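Speaker notes: Board games at the library - what we stock and how it gets borrowed
Solange Rolland, Cultton Library
June 18, 2023
Slot: 25 minutes including questions. Clicker is on the lectern.

1. Opening
Say who I am and which branch. Mention the upstairs room, as half of them will know the building from before the refit.
The collection started with a single shelf of donated games. We now have 161 titles, all catalogued, all on the normal library card.
Ask who has borrowed a game before. Wait for hands.

2. What people borrow
Family games go out most at the start of the school holidays. Two-player games go out all year.
Word games are steady. Anything with a running time over two hours mostly sits there, however good the reviews were. I still buy one or two a year for the Skastow group, who book them ahead.
Read out the top four from the handout. Don't explain the rules of any of them.

3. Missing parts
This is the question other branches always ask, so give it time.
Each box has a contents card taped inside the lid. Staff weigh the box when it comes back and compare the weight with the card. It takes less than a minute.
We lose fewer parts than I expected. Dice are the worst. We keep a jar of spares at the desk and most people own up.
The fine is the cost of the part, up to 11 pounds. We have charged it twice. Say this plainly - some branches want to charge more and I think it puts borrowers off.

4. Traditional games
Chess, draughts, go, mancala, backgammon and xiangqi. They cost little, and if a piece goes missing a replacement is easy to find.
Xiangqi, or Chinese chess, is played on the points where the lines cross, with a river across the middle of the board. The generals stay inside their palaces.

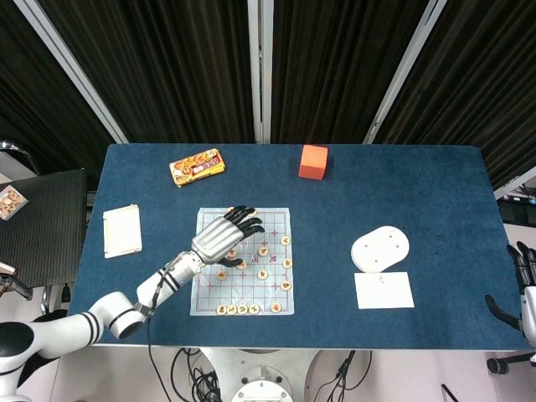
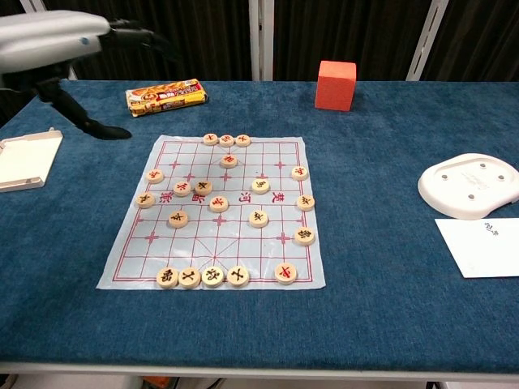

Printed sheet and wooden discs in both slides.

5. Helping beginners with the characters
Some borrowers are put off because they can't read the pieces. We put a one-page key in the box with each character, its English name and how it moves. Vavari Print did 100 copies for us in May and we have plenty left. Take some if you want them, they are on the side table.
Most people stop looking at the key after a few games.

6. Storage
Flat boxes on deep shelves, never on end. Elastic bands perish and mark the lids, so use cloth straps.
Rolled boards need a tube. Folded ones crease and the pieces slide.
Skip this section if we are past twenty minutes.

7. Questions
Likely ones: budget (see handout, page 2), age labels, whether we lend to schools (yes, for a full half term).
If someone asks about video games, pass them to the main desk.
Collect the spare handouts and return the key to the upstairs room before five.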